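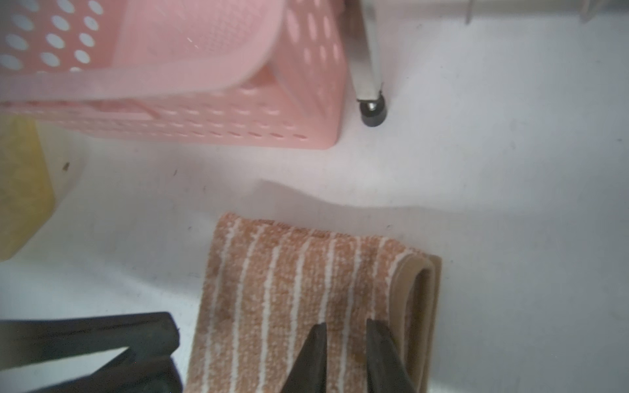
Brenda Furnival told me I'd be back to the dryer by the first rainy week, and that she'd be happy to come over and watch me plug it in. She said this over the fence in Ridgeway, with a clothespin in her teeth, and she has been hanging out wash for longer than I've been paying taxes, so I took it as a professional opinion.

I'd called her over to look at my line. It was sagging. I'd put it up myself the weekend before, from the maple to a hook on the garage, and with one load of jeans on it the middle pair was dragging its cuffs in the dandelions. Brenda walked the length of it, gave it a twang and asked what I'd tied it with. A bow, I said. She went home and came back with a pulley.

The whole business started with a repair bill, or the promise of one. My dryer had begun making a noise like a shopping cart on gravel, and the man who came out wanted $174 to fix it. I told him I'd think it over, and while I was thinking it over there were two wet loads sitting in the laundry room, so I strung some up on the shower rod and the rest over chairs. By the next evening it was all dry. It was stiff as a cereal box, but it was dry! I felt like I'd gotten away with something.

So I decided to skip the dryer until December and see. My son gave me a week. My sister wanted to know if I was doing okay for money.

What I hadn't thought about at all was weather. I mean, I knew there was weather. But I'd spent my whole grown life putting a load in at ten at night because that was when I remembered, and you can't do that with a line (well, you can, and then you have dew). I started looking at the forecast the way my grandfather did, first thing, standing up, with coffee. A breezy gray day beats a still sunny one, and I would have lost money betting against that. Towels on a windy day come in nearly soft. Towels on a hot, dead-calm afternoon could be used to shingle a roof.

Then there's the hanging, which everybody who does it has feelings about. Brenda hangs shirts upside down by the hem, pins at the side seams, never the shoulders. Her socks go by the toe. She overlaps the corners of things so one pin holds two, and she hangs the underwear on the inside line with the sheets on the outside, the way her mother did, so the street sees nothing but sheets. I hung mine in whatever order it came to hand, and one Saturday I looked up to find the mail carrier politely studying the gutter.

I wrote to Randi Solheim in Tellasholm, where it's wet for long stretches and people seem to get their clothes dry all the same. I wanted tips. I got four pages, single-spaced, in a tone I'd call loving but firm. I was washing too much at once. I was washing too much, period. A sweater worn to the office for a day wanted an hour by an open window and nothing else. And I was to stop wadding things up when they came out of the machine. "Shake each piece hard, like you are angry at it," she wrote, "and then smooth it with your hands, like you are sorry."

I do that now with every pillowcase. It saves so much ironing that I've lost track of where the iron lives.

The rainy week did come, of course, and it was closer to two. I won't pretend that was charming. We had a Waremel folding rack in the spare bedroom and another one in the hall, and to get to the bathroom you had to turn sideways and apologize to a row of T-shirts. The windows fogged. Everything smelled a little like a boathouse. Brenda stopped by, looked at the hall, looked at me and said nothing, and I will always be grateful to her for that. 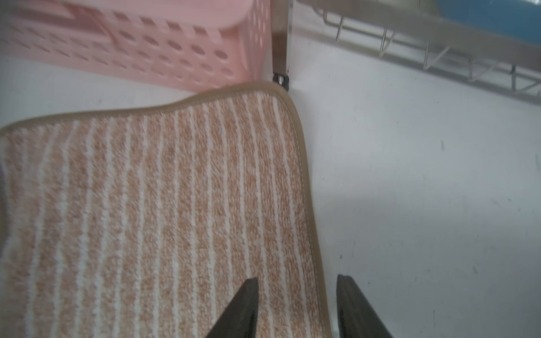 What got me through was a fan. I'd been draping things double over the bars and waiting, and by the second day the folded parts were still damp and going sour. Once I spread everything out with a gap between each piece and set an old box fan on the floor pointing up at it, a load was done overnight. An extra spin in the washer helps too. I run one on anything thick, and the jeans get two.

I bought a few things along the way, and I'll own up to them. The line itself is a Pindau, 60 feet, the kind with a coated core that doesn't stretch, and it replaced the cotton one I'd tied in a bow. I bought wooden clothespins twice, the first batch being so feeble that a breeze sent them pinging across the yard (I was finding springs in the grass for weeks). I bought a canvas bag to keep the good ones in, and a wasp moved in the same afternoon, so now they live in a coffee can with a lid.

The electric bill did go down, though not by enough to brag about. The bigger change was in our clothes. I used to clean a fat gray pad of lint out of that dryer every load and never once asked myself where it was coming from. It was coming from our shirts! My husband's flannel, which I'd given up on, has stopped getting any thinner, and the waistbands still have their snap.

December came and went and I didn't call the repairman. I did cheat. We had a stomach bug go through the house, 5 loads of bedding in one night, and I drove every bit of it to the laundromat and sat there in the warm with a magazine, happy as a clam. Randi, when I confessed, said that was what laundromats were for.

The dryer is still in the laundry room. I fold on top of it. Brenda wants to know when I'm going to put in a second line, and I've had my eye on the stretch between the garage and the pear tree, if I can talk her out of another pulley.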